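Keep the Paper Bus Schedule

By Eleri Eynon

In February the Sotness transit office stopped printing its bus schedule. The little folded booklet is gone from the library, the clinic and the rack by the driver's seat. Riders are told to use the website or call a number that is answered on weekdays.

I think this was a mistake, and a cheap one to fix. The last print run cost the town $648. The Route 16 bus still passes my corner, and most mornings I ride it with people who don't own a smartphone or who keep one switched off to save minutes. They used to carry the booklet in a coat pocket. Now they ask the driver, who has a bus to drive.

The office says the schedule changes too often to print. It changed twice last year, and one of those changes moved a single stop on Bettencourt Street by two minutes. A sticker would have covered that.

I do use the website. It works well enough at home. At the Kollier Road stop there is no signal to speak of, and the page takes so long to load that the bus usually gets there first – or has already gone.
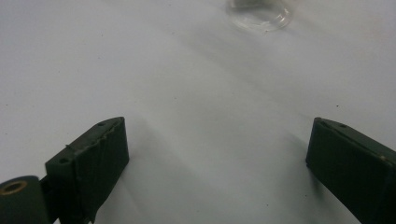 A printed schedule also tells people the bus exists. My neighbor lived here nearly 42 years before she picked one up at the clinic and found she could get to the market without asking her son for a ride. She wasn't going to search for a route she had never heard of.

Print it once a year, in black and white if color costs too much. Put a stack back at the library desk and another on each bus.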